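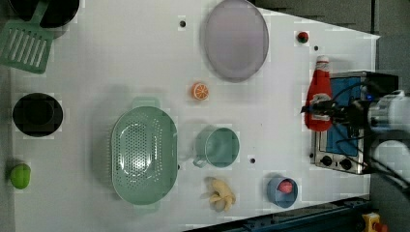
Girarex gift range: progress report to Rinbridge

Home | Projects | Reports | Contact

Prepared by Liviu Bratu, 2025-12-10

Work on the boxed mug and tea towel sets is on budget. Of the 30 designs put forward in May, 19 have been approved and 9 are in production. The grey glaze was dropped after samples came back with uneven colour.
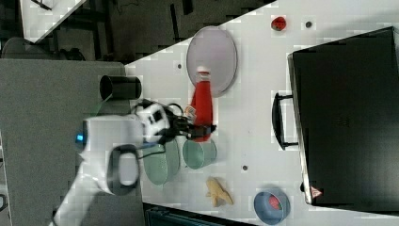
Red bottle with white cap, beside a lavender plate.

Orders have come from 4 gift shops in Bidley and Oakley. Two asked for a smaller box that fits a standard parcel, and the supplier is quoting on it now.

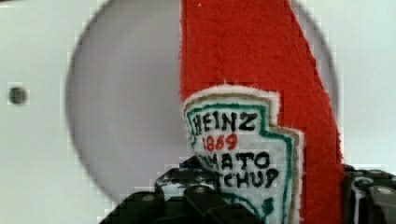 The soft tea cosy is behind schedule. Printed labels came off in the wash test, so we are moving to stitching. The white patch on the red plush bottle, with its layered border and black and red lettering, is close to the finish we have asked for. Revised samples are due next quarter. 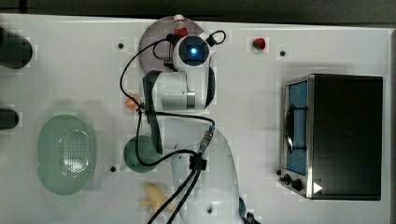 Shop displays have been costed and the cardboard stands cancelled. We will supply a flat riser instead. A white top against a dark strip, as with the tabletop, suits the darker mugs, and both shops in Oakley have agreed to it. Freight is still to be confirmed.

Last updated by L. Bratu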